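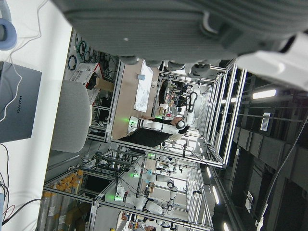

2 min read

Ticket 91: Mekero gripper slipping on wrapped parcels
Opened by Flora MacBrayne
Status: open, waiting on supplier

Right, so I've been swapping between the Mekero and the Dosturon all morning and the Mekero still won't hold anything in plastic wrap. Bare cartons are fine! It's only the crinkly stuff. Force is set to 70 per cent, same as the other one, and I've wiped the pads twice (Ruaridh's first guess was grease, sorry Ruaridh).

Tried so far:
- new pads out of the spare bag, no change
- slower approach, a bit better but it still dropped 6 out of 8
- Callum's old config from the Plevwood job, which threw a comms error and had to come straight back off

Then I put the Dosturon on and ran the same parcels over the trays. Lovely grip, though it does like to tip them a bit and I'd want that sorted before we let it loose near the belt.

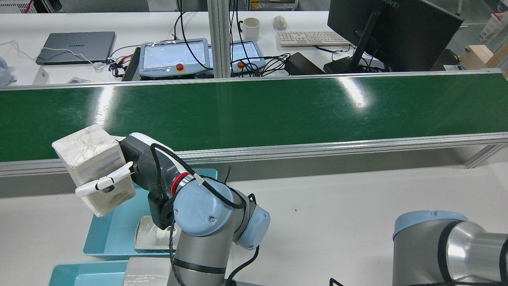
Wrapped parcel in the gripper, leaning towards the belt.

Reply from Hryhorii Polishchuk: Can you check the tool offset before blaming the fingers? A few millimetres out would tip it like that.

Flora: Good shout, it was still set for the Mekero. Fixed it, will rerun after lunch. I've emailed the supplier about softer pads as well, so please leave this one open.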